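Stopping Small Rust Spots on a Car Door
By Merike Strazds
2 min read
Print | E-mail

Road salt sits in the door seams all February, so check there first. Open each door and run a finger along the bottom lip.

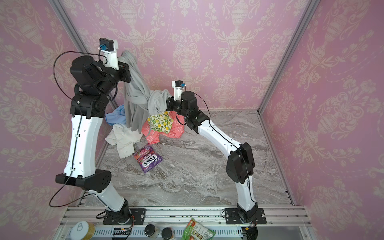 Wash the spot with dish soap and let it dry overnight. Sand with 330 grit until you reach bare metal, going a little past the bubbled paint. Wipe off the dust, then brush on a thin coat of rust converter. Leave it 24 hours.

Prime, then touch up with two light coats of matching paint. Hold off on wax for 14 days. Keep the drain holes clear with a pipe cleaner.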